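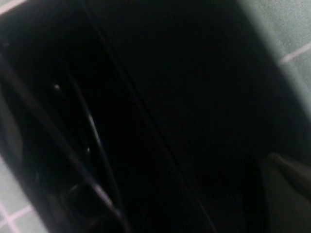 Wrist camera view at close range: black item against pale green tiling, with the tip of one gripper finger at lower right.

Progress report to the Agyeman Fund
Handling cell, Woscombe workshop
24th June

The cell has been back in daily use for most of this quarter. Work centred on the wrist camera and the gripper, which together caused most of the stoppages reported in December.

The gripper fingers were removed, cleaned and refitted, and both fixing screws on each finger were replaced. The camera bracket had worked slightly out of line and was reset using the Gralimer alignment plate. The cell then completed 1736 cycles, with 3 stoppages. Two were caused by a worn cable at the wrist – now replaced – and one by a low air supply.

Dark items remain the main difficulty. At close range they fill most of the camera's view and show little beyond a few edges and small reflections, so the position check has less to work from. A longer exposure setting is being tested, and a small lamp for the wrist is on order from the Graltville supplier.

Servicing of the gripper will now take place every 1000 cycles. The service sheet has been amended and a copy is kept at the cell.

Spending is within the agreed budget. We ask the Fund to note that fitting of the lamp will fall in the next quarter.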